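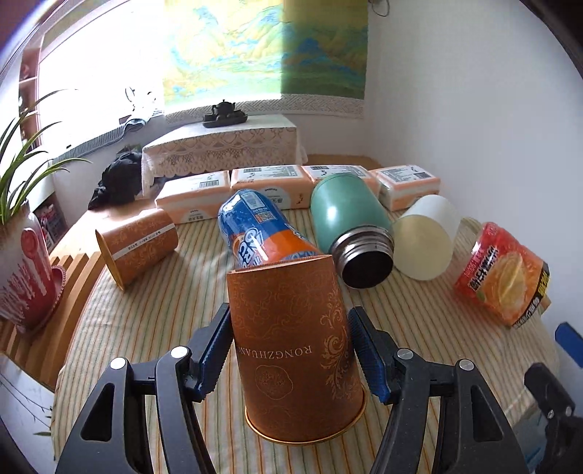
Figure 7.1 A two-finger gripper with ridged blue pads holding a paper cup upside down.

Chapter 7
When the Grip Goes Wrong

I want to start this chapter with a cup, and with the worst afternoon I had in my first year at Barasa. We were clearing tables. That was the whole job! Pick up a cup, carry it over to the bin, let go, come back for the next one. I had set the closing force using a stack of plastic cups from our own kitchen, and I'd run 184 picks without a single drop, so I was feeling pretty good about myself.

Then Wafula Langat swapped in paper cups and went to get her lunch. By the time she came back, the arm had crushed 3 of them, and the last one had half an inch of cold tea in it. The tea ran down the finger and into the joint, the joint went stiff, and the controller (an old Soltitz unit that I had trusted completely) read the extra drag as a heavier load. So what did it do? It squeezed harder. It kept on squeezing until Wafula hit the stop button, and she was not quiet about it.

I tell this story to every class I teach, and somebody always says, "Well, the cup was too soft." Sure, it was soft. Paper cups are soft, and they're stiffer at the base and the rim than they are in the middle, which is right where most of us want to grab them. But look at how many things had to line up that day. My test used the wrong cups. The joint had no cover. The software had one explanation for drag and went with it every time. And there was no upper limit on the force, because I'd taken it out that morning to get rid of an error message and forgotten to put it back.

Erick Rotich, who ran the shop back then, made me write all of that on the whiteboard in the order it happened. I still have my copy of the list, and we'll build one like it in Section 7.2. He called it a fault chain, and I've kept the name.

Before you read on, find a paper cup and pinch it slowly between two fingers, halfway up. Notice when the wall starts to bend, and how little warning you get. Now try it again near the rim. Write down what felt different and keep the note handy, as we'll use it in Section 7.1, where we look at what a gripper can feel and what it has to guess.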